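3 Jan 2025, workshop notebook, Flerwood river camp

Back at the bench after the holidays. Wycliffe wants the guest boats ready for April, so I write down where we stand before the others come in. 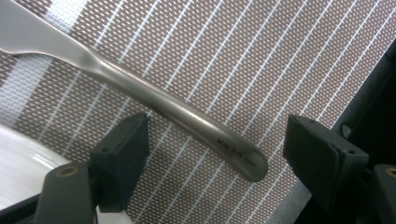
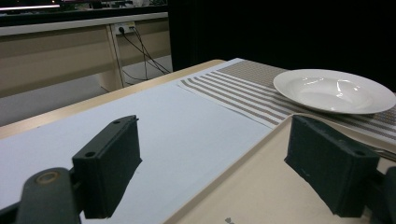
The canopy on the second boat is still the main problem for the game drives on the water. Guests at the back row cannot see the bank when they sit, because the rail is too low, and Štefánia had three complaints in her trip book. We will raise the rail and keep the cushions as they are. For the camp kitchen box I would like table knives of the same kind as the steel one in the photo, all metal with a rounded handle, since the old ones with glued handles came apart after one season of river water. Štefánia asks that they have no sharp point, for the children's lunch on the sandbank.

Canopy poles from Nolte: ordered 204, length not confirmed. Esben will call.

Weight test, boat two: 400 kg on board, then 240 kg. With the smaller load she turns well. With the full load she is slow to answer, and I do not like it near hippos. To repeat with the fuel tank at 50 litres.

Dirk says the landing at Noduson is too steep for older guests – he proposes steps cut in the bank. I am not sure the bank will hold them. Ask Wycliffe, he knows the soil there.

Still open: life jackets in small sizes, new rope for the anchor.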